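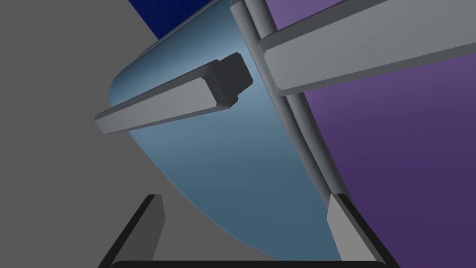
Trurklow 2 gripper pad kit – replacement notice

Applies to pad kits sold before 26 May 2019.

Manalastas has had reports of the Trurklow 2 losing its grip on bar handles part way through a door pull. In each case the controller still showed the gripper as closed. The fault was traced to the adhesive behind the finger pads, which lets the pad creep when the load comes from the side. The arm then carries on along its path with nothing held, and the door is free to swing.

If you have an affected kit, stop all door and drawer work on the real arm. Simulated runs can go on as normal. Free-air moves are also fine, at up to 30 per cent speed, with people kept outside the guard line.

Checking your pads

Power down and lock off. Press each pad sideways with your thumb. Any movement means the pad has failed. A pad that passes still has to be replaced.

Wulan Chin repeated the fault in our Todness simulation with two arms on one base, using the slip figures from the returned pads. 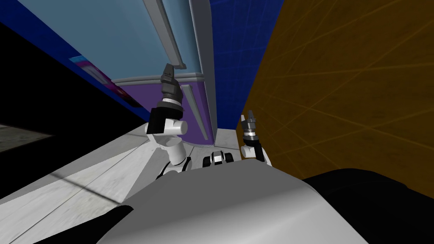

The slip came sooner when the wrist was rolled during the pull – keep it level until the new pads are on. Software 95 adds a check on finger position and stops the arm if it changes under load. It does not replace the new pads.

What you get

Two screw-fixed pads, four screws, one hex key. Free of charge against the old kit number. Fits Trurklow 2 and Trurklow 2 Long. Does not fit the Grondier adaptor.

Run 200 open and close cycles after fitting, then tighten the screws again.

Returns and questions: Jirayu Nilsuwan, Manalastas service desk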